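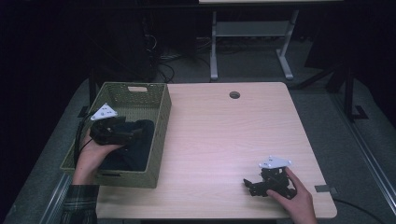

Defendo a fita cassete com unhas e dentes, e a nova demo dos Drekholm só veio reforçar a teimosia. São 100 cópias, capa fotocopiada, 7 temas de doom lentíssimo gravados numa garagem em Viseu, e que maravilha de som! O baixo parece vir de debaixo do chão, a voz de Zane Rätsep aparece lá ao fundo, meio engolida pela reverberação, e o lado B abre com um riff que ando a trautear desde que o ouvi (a minha família já pediu tréguas).

Há quem ache isto nostalgia de quarentões. O Adelino Vieira escreveu no boletim da Rulent que a cassete é «um disco pior e mais caro». Discordo com todo o carinho! Uma demo em fita obriga-nos a ouvir os 30 minutos de seguida, com as partes chatas incluídas, e o doom vive dessas partes: a nota que demora a morrer, o silêncio antes do bombo. Em ficheiro, confesso, eu teria saltado o terceiro tema, que é hoje o meu preferido.

Também gosto do que a fita faz às bandas pequenas. Os Diltia venderam as deles à mão, concerto a concerto, e quem comprou ficou à conversa com a Lilian Mwakalinga sobre afinações e pedais. Em agosto tocam com os Drekholm na mesma noite, e eu lá estarei, encostado à banca, com o dinheiro trocado no bolso.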